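Return Procedure

The packing room at Moschos was on the second floor and had one table, one window and a clock that ran four minutes fast. The table had a pale cover with a swirling flower pattern, chosen by someone who had since left. She started at six in the morning, before the radiators.

The procedure for returns was two pages long. She had written the first page herself. The second had been added by the office at Meltudau after the two firms merged, and it dealt mainly with labels.

Step one was to open the carton and remove the contents. Step two was to confirm that the contents matched the slip. If they did, the item went to the left. If they did not, the item went to the right and a form was filled out in blue ink. Black ink was not accepted at Meltudau, where the scanner dropped it.

In July the returns came mostly from one address. The slips gave the reason as code 20, which stood for "no longer required." The product was a Tastedon hand lotion, 750 to a pallet, discontinued in the spring. They came back one bottle at a time, each in its own carton, each wrapped in a clear bag that had been folded in thirds and taped along the long side.

She noticed the tape first. Most people tore it. This tape had been cut with scissors, and the last half inch had been turned under to make a tab. She pulled the tab and the whole strip came away without marking the plastic. She checked the procedure for a place to record this. There was a box for damage and a box for missing parts. There was no box for the condition of the tape.

The next carton had the same tab. So did the one after it. By the end of the week she had stopped using the knife on anything from that address.

The bottles were full. She established this by weight, on the Bumoveo scale, which had been calibrated in the winter and was good to a tenth of an ounce. A full bottle and its cap gave one figure and an empty one gave another, and every bottle from that address gave the first. The seals had not been broken. Whoever had bought them had kept them upright and out of the sun, then sent them back at a cost, by her calculation, slightly above the refund.

She laid the plastic flat, because step five said to, and worked on top of it. 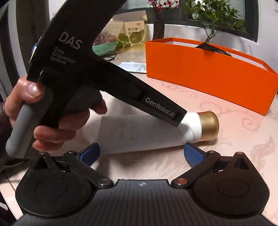

The returns table, with a white bottle and the orange box.

The orange box was for items awaiting a decision. It was long and open at the top and white on the inside, and it was supposed to be emptied at the end of each shift. Step nine covered this. Items still in the box at closing were to be entered as unresolved and sent down to the dock, where a truck took them to Meltudau for disposal.

She entered the first bottle as unresolved and then did not send it down. She put it on the windowsill. The following morning there was another carton, and she put that bottle next to the first.

The inventory showed a difference of one, then of two. A message came from Meltudau asking her to reconcile. She replied that the items were under review. The form allowed thirty days for a review and did not ask what was being reviewed.

On the eleventh morning the carton was heavier than the others by an ounce and a half. She wrote down the figure before opening it. Inside were the bottle, the folded bag, and a pair of scissors with the blades wrapped in paper. The slip said code 20. The quantity line said one, and the scissors were not listed.

Under step two the contents did not match. She took out the form and the blue pen. In the field for discrepancy she wrote "scissors, used, good condition." In the field for action she wrote nothing for a while. The radiators came on. The clock said ten past, so it was six minutes past.

She looked up the address and copied it onto a new label. She found a carton of the right size and put the scissors in it with the paper still around the blades. Then she cut the tape, turned the last half inch under, and pressed it down along the long side.

The outgoing log required a reason. She went through the list of codes twice and used 20.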